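## Bag Night

March, still cold in the bay, and Tiago Bragança had two grippers on the bench and until six to pick one.

The Nimuta was the safe choice. Fat pads, forgiving, slow. It had done boxes all winter without a complaint. The Calado was the new one, thin black fingers, pointed, came with a manual translated by somebody in a hurry. Clultudow wanted bags. Clultudow had always wanted boxes, then in one email they wanted bags, and could they have numbers by morning please.

So. Bags.

He ran the Nimuta first. 141 picks before dinner. It pressed down on the plastic and the plastic slid away from it like it had somewhere to be. Sometimes it came up with a pinch. Sometimes with air, pads shut tight, very proud of itself. He wrote *miss* and *miss* and *slip* and *miss* and then a dash, same as above.

Dinner was crackers. He ate them standing up.

"How's it looking," said the phone. His sister, on speaker, doing dishes by the sound of it.

"Like a guy trying to pick up a wet sock with oven mitts."

"Are you the guy?"

"I'm the guy who bought the oven mitts."

She laughed. Water running. He had the force limit open in the other window and was typing 22 into it, then taking it out, then typing it again.

"You said you'd come for Mom's thing."

"I'm coming."

"You said that from the last job too."

He didn't have anything for that. He told her he had to swap the tool, and that was true. She said fine, go swap your tool, and then neither one of them hung up. He set the phone on the toolbox and worked with her kitchen going in the background. Plates. A radio. A cabinet that needed oil.

## Swap

Four bolts off. Four bolts on. Connector, other connector, the wrong connector, the right one. The Wuler controller wanted a restart. Of course it did. It wanted a new tool file also, and the tool file wanted a mass, and he weighed the Calado on the shipping scale by the door and typed in 833 grams and hit save before he could second guess it.

"What's that beeping?" said his sister.

"That's it being happy."

"Sounds like a truck backing up."

First pick, the fingers came down too far and tapped the table. He slapped the stop. Heart going. Backed it off, checked the tips, checked the table, told himself to breath. Tried again higher. Closed on nothing. Tried again lower.

Twenty-one tries like that, nudging. He quit writing whole words. Just letters down the margin — M, M, S, M — until the page looked like it was humming.

And then he leaned on the bench with his chin in his hand and watched the wrist camera on the monitor, the way you'd watch a pot.

The fingers went in from the side. He hadn't asked for that, or he had, four changes ago, and forgot. They found the plastic and closed, and the arm started up. 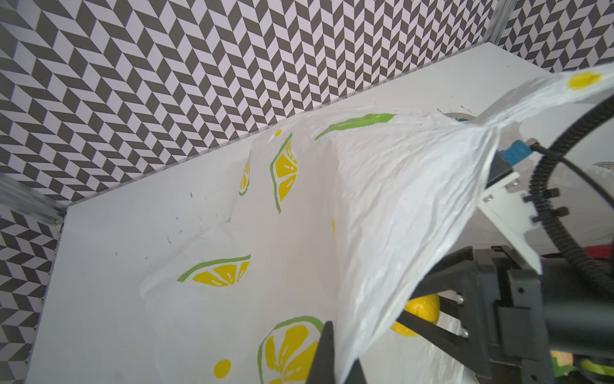
## Hold

"Hey," he said. "Hey hey hey."

"What?"

"It's got it."

On the monitor there were lemons all over the bag, green rinds, fat yellow wedges, and one tall fold climbing up toward the upper right. He'd handled that bag all night and never once looked at what was printed on it. Something yellow showed through the plastic down by the gripper. He put his face close to the screen.

"Got what?"

"The bag. It's holding the bag."

"Is that good?"

He looked at the Nimuta on its side by the crackers. He looked at the page of M's. One hold was nothing. One hold was a thing you didn't put in an email. He'd need a hundred of them, and a different bag, and the same bag crumpled worse, and somebody at Clultudow would still ask about boxes.

"It's pretty good," he said.

"You sound like Dad when the boat started."

He did, probably. Dad had never taken that boat past the breakwater, but he'd stood there with his hand on the motor and grinned at everbody on the dock.

He wrote an H in the margin. Went over it twice with the pen so it came out dark.

"What time's Mom's thing?" he said.

"Noon. Bring ice."

"Okay."

"Actual ice, not a text about ice."

"Okay, okay." He reached over and hit run again, and turned her up so he could hear the radio.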